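Filed under: Course Materials / Bench Skills / Week 4 Handout

LAYING OUT A BENCH: MATS, TRAYS AND THE SMALL PARTS THAT ESCAPE FROM THEM

Notes to go with Saturday's session, September 28, 2019. Bring these, a pencil, and whatever you wrote down last week about switches, if you wrote anything down.

1. Where we left off

Last week we got as far as taking a push-button apart and, in most cases, back together. A few of you now own a push-button in kit form. The spares drawer is open until the end of the month and I will look the other way while you use it.

This week is about the surface the work happens on. I know how that sounds. In August I taught this unit to the evening group in twenty minutes flat and then spent the following hour on my knees with a flashlight, looking for contact screws under the radiator. The unit is now a full session.

2. The mat

A bench mat does three jobs. It keeps the table from getting scratched, it keeps the part from getting scratched, and it stops small things from rolling. The third job is the one you'll thank it for. A bare white tabletop is a lovely surface for losing a washer on, in that the washer will be on the floor before you've finished admiring the tabletop.

Sizes. The mat should cover nearly everything you can reach without standing up. Leave a margin of bare table at the back if you like, for the meter and the coffee you aren't supposed to have. People who cut their mats down to the size of a dinner plate to save money then work exclusively next to them.

Color. Dark and dull. Gray, brown, the color of wet cardboard, I don't mind. Shiny mats throw the lamp back in your face. Patterned mats are for people who enjoy hide-and-seek. The argument against dark mats is that black parts vanish on them, and it's a fair argument, and the answer to it is section 3.

Wrinkles. A soft mat that has been rolled up in a closet will have wrinkles, mostly toward the ends. They flatten out in a few days if you leave the mat alone. They do not flatten out if you iron it. Somebody in an earlier intake can show you what happens, as the result is still pinned up by the door.

Spots. Every mat gets them. Wipe first, ask later. If it wipes off, it was flux or lunch. If it doesn't, it's part of the mat now, and you should learn where it is so you don't keep trying to pick it up with tweezers. I have tried to pick up the same spot four times in one afternoon.

We use the Ekach roll in the teaching room, which is neither the best nor the cheapest but was the one in the catalog when the catalog was open. Cut with a sharp knife and a straightedge, on something you don't love.

3. The tray

Everything that comes off, or might come off, or is waiting its turn, lives in a tray. One job, one tray. If you are working on two switches you have two trays, and if you are working on three switches you should probably have a sit-down.

What to look for:

- A rim. Raised all the way around. A tray without a rim is a plate.
- Rounded corners, inside as well as out. A square inside corner will hold on to an M2 nut like a grudge.
- A flat floor. Ridged floors are sold as "non-slip" and they are, to the point where you can't get a fingernail under anything.
- A color that isn't the color of your parts. Blue is good for nearly everything we handle: black housings show, silver collars show, brass shows, green and red and yellow caps show. White is good until you drop a nylon spacer in it. Black I can't discuss calmly.

Scuffs on the tray floor don't matter. A tray with no scuffs has no experience.

The ones on your benches are Curberg, molded plastic, stock number 2961. There is also a 2971, which is the same footprint with a lid. The lid is useful for carrying and a menace for everything else, as it gets put down on top of the screws. If you've drawn a 2971, hand me the lid at the start and collect it at the end.

4. Where things go

Right-handers: tray a little right of center, tools to the right of that, paperwork left. Left-handers: mirror it, and ignore any right-hander who reaches over to fix it for you.

The tray wants to be close enough that you can put something in it without looking. Try it now with your eyes shut. If you hit the rim, move the tray. If you hit your neighbor, move the neighbor.

Keep the part toward one side of the tray and leave the rest of the floor open. The open part is where fingers and tweezers go. Beginners put the part dead center, as though it were being photographed for a catalog, and then have nowhere to put the collar once it's off.

Stand the part up if it will stand. A panel push-button on its contact block will usually stand quite happily with the cap on top, and standing up it shows you the cap, the collar and the side of the block at once. Lying down it shows you one of those and rolls to hide the others. Exceptions: anything top-heavy, anything with a loose spring, and the big mushroom-head stop buttons, which fall over as a matter of principle.

5. What "ready" looks like

Before anyone picks up a screwdriver I want to see a bench in roughly this state:

Mat flat, or as flat as it's going to get. Tray on the mat, fully on it, not half on and half off like a car on a curb. One switch in the tray, upright, toward the right. Cap facing up. Nothing else in the tray at all. The bag the switch came in goes in the bin and the slip of paper goes in your folder.

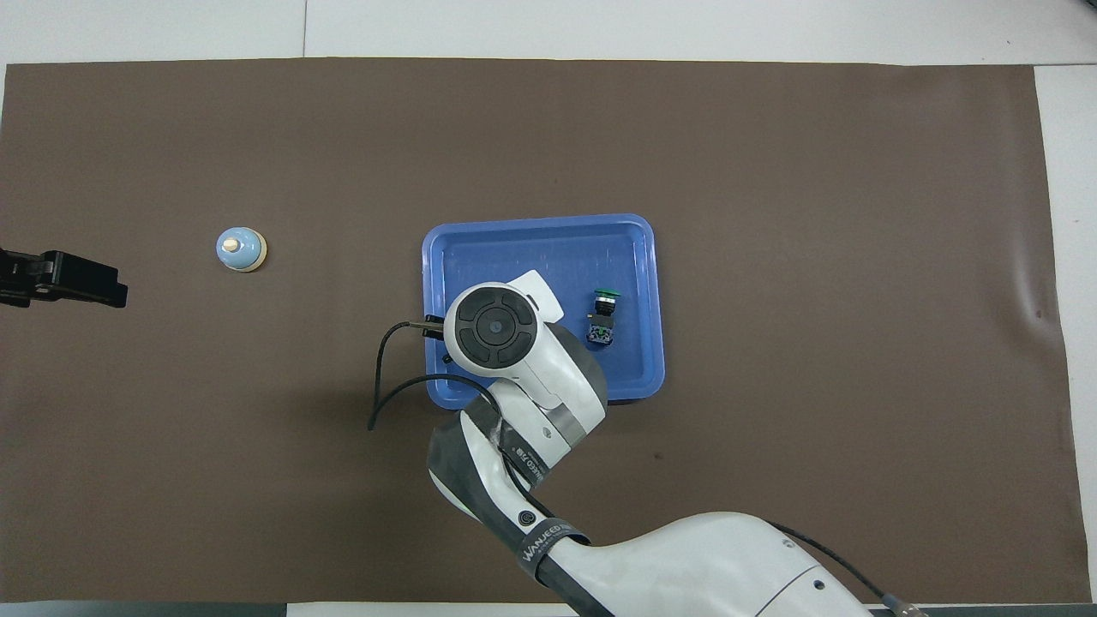 Nice and plain, green cap up, plenty of blue floor left over to work in, one reader of last term's notes wrote back, but why put the switch in the tray at all before it's in pieces, when a whole switch isn't going to roll under a radiator? A fair question, and I've chewed on it. Partly it's habit, and I want you to have the habit. Partly it's that a switch turns into pieces without much notice. The collar on the older Veloso pattern is held on by optimism, and you find this out when you lift it. If you lift it over a tray, you've lost two seconds. If you lift it over a mat, see the radiator, above.

The same reader also asked whether the tray had to be blue. No. See section 3. Please don't bring a black one.

6. The part itself, quickly

You met all of this last week, so only the vocabulary, to save pointing:

Cap (or head, or button, depending on whose catalog you grew up with). The colored bit you press. Green is start or on by long custom in panel work, and red is stop. The custom holds right up until you open a cabinet wired by somebody's cousin, so check the drawing.

Collar. The metal or metal-looking ring around the cap. Bezel, in some books. On the panel types it's what you see from the front when everything else has disappeared behind the sheet.

Block. The box underneath, generally black, where the contacts live. Look at the face of it before you do anything. Makers use colored details there to tell you which contact is which, and the colors are not the same from one maker to the next. Bornavau changed theirs partway through a production run, which is a thing I learned the slow way. Write down what you see on your own block before you trust anything I've drawn on the board.

7. Exercise (30 minutes, room 302)

a) Clear your bench completely. Completely includes the coffee.
b) Lay the mat. Smooth from the middle out with the flat of your hand.
c) Place the tray. Do the eyes-shut test. Adjust.
d) Stand the switch in the tray, cap up, toward your working side.
e) Sketch it. Top view and one side. Label cap, collar, block, and any colored details on the face. Your sketch will be ugly. Mine is on the wall and it's uglier.
f) Lift the switch out, turn it over above the tray, and put it back. Anything that fell off, fell in the tray. Note what it was.
g) Swap seats with the person opposite and try to work at their bench for two minutes. Write down the first thing that annoyed you. Then go back and see whether your own bench does it too.

Don't take the block off today. I can hear the click from the front of the room.

8. Packing up

Parts back in the bag, bag labeled. Trays get tipped out over the sorting box, never over the trash. Wipe the tray, wipe the mat. Roll mats with the working side out, so next week's wrinkles go the other way.

Stack trays by the sink. Lids to me.

For next week: read the chapter on contact arrangements up to the first table, and find one push-button somewhere in your daily life. Elevators count. Please don't dismantle it.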